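Notorley Kitchen Notes
Tips, grudges and small repairs

Citrus Peel Is Not Trash (Mostly)
Posted 3/3/19

Every February I buy too much citrus. The store puts it out in heaps, the heaps are cheap, and I come home with a bag that could stun a burglar. By the end of the month the fruit is eaten and I am left with the peel, and with a freezer full of peel from the year before, in bags labeled "PEEL" in case I mistook it for steak.

So these are the things I do with it, and a few I have given up on.

Zest first, eat second. Trying to zest a lemon you have already squeezed is like trying to iron a sock while wearing it. Wash the fruit in warm water, dry it, run it over the fine side of the grater, and stop at the white. I freeze zest flat in a small bag and snap pieces off. My grater is a Bokstead I got secondhand and it has taken a little of my thumb every year, so go slowly at the end.

Candied peel. Cut the peel into strips as wide as a pencil. Cover with cold water, bring to a boil, drain, and do it again. Oranges want this twice, grapefruit three times, and if you skip a round you will taste it until Tuesday week, as my grandmother liked to say. Then simmer the strips in equal parts sugar and water until they look like stained glass. Drain them on a rack, roll in sugar, leave overnight. Save the syrup for tea.

Dried peel for the jar. Set the oven to 180 degrees, Fahrenheit please, and lay the strips on a bare rack. Leave the door open a crack. Mine take over 6 hours, and the whole house smells like a holiday candle with ambitions. They are done when they snap. If they bend, they will grow a sweater in the jar.

Vinegar cleaner. Pack a jar with peel, cover with plain white vinegar, put the lid on, forget it for two weeks, strain. Mix it half and half with water. It is good on the sink and the stove top and terrible on marble, which it will eat. It smells of oranges for a minute and of vinegar for the rest of the afternoon. Never mix it with bleach. Label the bottle, too. I once dressed a salad with mine.

The garbage disposal. A few small pieces of lemon with the cold water running will freshen it for a day. Half a grapefruit will freshen your plumber's bank account.

Keeping cats off the planters. Reported to work. My cat sat down on the peel.

Brown sugar. A strip of fresh orange peel in the tub softens a brick overnight. Take it out the next day or you will have soft sugar with fur.

Fire starters. Fully dried orange peel catches nicely under kindling. Half-dried peel just hisses at you.

Now, the big ones. 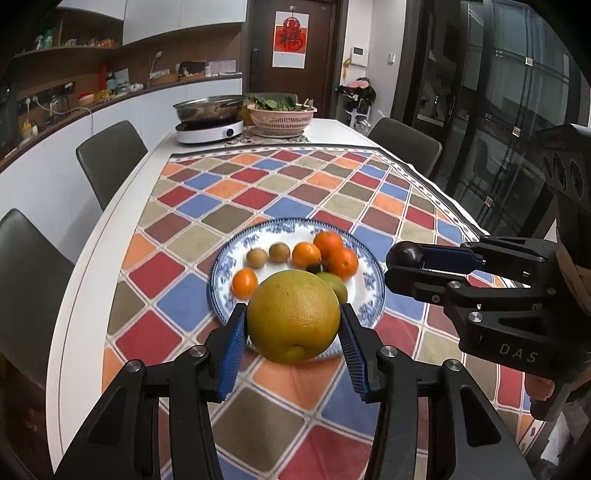
Reading time: 4 minutes

A pomelo is the best value in peel there is, once you accept that most of what you paid for is padding. Choose one that feels heavy for its size. Slice off the top, score the skin from top to bottom in six or so lines, cutting through the color and well into the white, and pull each section away with your thumbs. Do it on a plate with a rim or you will be chasing juice across the tablecloth.

The white part can be eaten, with patience. Trim off the outer skin, soak the pith in cold water overnight, squeeze it out like a sponge, then boil, drain and squeeze until a nibble no longer makes your ears move. After that it takes up any sauce you braise it in. The first time I made it, it took up the sauce and gave nothing back, so season more than seems decent.

The outer skin candies well too. Give it one more boiling than you would grapefruit.

Storage. A whole pomelo keeps a week or two on the counter and longer in the fridge, if you own a fridge with that kind of room. Peeled segments go in a lidded box and last a few days. I use an old Makori tub whose lid fits on three sides.

Things I have stopped doing: polishing the faucet with a lemon half (fine, but then you have a sticky faucet), peel in the bathwater (soup), and pomanders. A pomander takes 100 cloves and an evening, and mine went moldy behind the coats, where it was found by smell.

Next: what to do with the cloves.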